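Chapter 4

Wine Storage in the Small Restaurant

After reading this chapter, you should be able to explain what happens to a bottle when it is kept in the wrong place, choose a storage area in a building that was not made for wine, write a simple bin system, and decide how long an opened bottle may be sold by the glass.

Opening case: the cellar at Furnlow

When Iraís Medrano took over the dining room at Furnlow, the restaurant owned 434 bottles and had no cellar. The white wines were in two refrigerators behind the bar. The red wines were on a high shelf in the corridor between the kitchen and the dining room, where the cooks passed with hot trays. In winter this arrangement gave no trouble. In summer the corridor became very warm in the afternoon and cooled again during the night, and the guests started to send bottles back.

The owner believed that the supplier was guilty. Medrano asked for one case of the same red wine to be opened in two parts. One bottle came directly from the warehouse of the importer, Kestmont. The other had passed the whole summer on the corridor shelf. She poured both for the staff without telling them which was which. The bottle from the warehouse tasted of fresh cherry. The bottle from the shelf tasted of cooked fruit, and its cork had moved a little upward under the capsule. After this tasting the shelf was emptied, and the reds were moved to a store room on the north side of the building, next to the linen.

The room was not perfect. It had a small window, which she covered with a board, and a light that stayed on all day because the switch was in another room. She asked an electrician to change the switch before she bought any racks. We will return to this decision in the section on costs, for many managers do the two things in the opposite order.

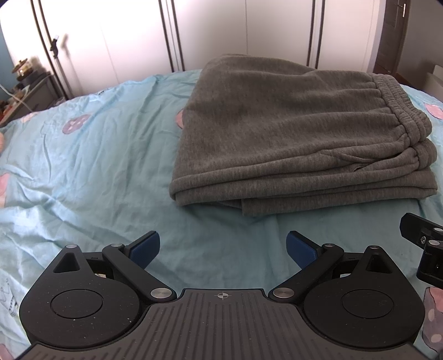
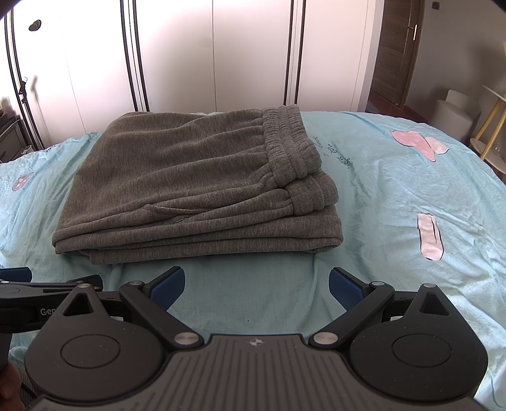
Folded gray or gray-brown knit pants with a gathered elastic waistband, on a light blue sheet.

Chapter by Yesenia Cuautle and Ifeanyi Briggs
Revised 02/06/2026

4.1 What wine needs

Wine in a closed bottle continues to change. Some of these changes are wanted, and a guest may pay more for them. Most of the bottles on a restaurant list, however, are made to be drunk young, and for these bottles the purpose of storage is simply to keep them as they arrived. The manager has to control four conditions: temperature, light, humidity and movement.

Temperature is the most important. A steady temperature that is slightly too high does less harm than a temperature which goes up and down every day. When the wine becomes warm it expands and pushes against the cork. When it cools it contracts, and a little air may be drawn in. If this is repeated during several months, the wine loses its fresh fruit and the color becomes brown earlier than it should.

Light is often forgotten. Clear glass gives very little protection, so sparkling and pink wines in clear bottles should stay in their cartons until they are needed. A bottle that stands in a sunny window as decoration should not be sold afterward. Write "display" on the back label on the first day, so that a new waiter does not take it by mistake on a busy night.

Humidity matters for bottles with a natural cork that will be kept a long time. In a very dry room the upper end of the cork can shrink. In a very humid room the corks do well but the labels become stained, and guests do not like to see a stained label at the table. Bottles with a screw cap can stand upright. Bottles with a cork are laid on their side, unless they will be sold within a few weeks.

Movement is the least studied of the four. It is known that shaking lifts the sediment in older wines. For this reason such bottles should not be stored against the wall of a compressor or under a staircase in daily use.

4.2 Finding the place

Few small restaurants can build a cellar. The usual task is to find the least bad room in the building. Put a thermometer in each possible place and read it at the same two moments every day, once before lunch service and once after dinner service. Write the numbers on paper. It is useful to do this in a warm month as well as in March, when nearly every room in the building seems suitable.

Macario Manríquez, who managed the wine service at Tirnoretti, measured five places in this way. The basement, which everybody recommended to him, had the worst result. The hot water pipe of the whole building crossed its ceiling.

Key terms

Bin number: the number that connects a line on the wine list with one place on the rack.
Par level: the lowest quantity of a wine that should be in the house before a new order is made.
Ullage: the space between the wine and the cork.

Before you continue

Draw the floor plan of a restaurant that you know well. Mark each source of heat, including the dishwasher and the coffee machine. Then mark the place where the wine is kept now, and write one paragraph on whether you would move it. Keep the drawing, as you will need it again for the exercise on bin systems in section 4.3.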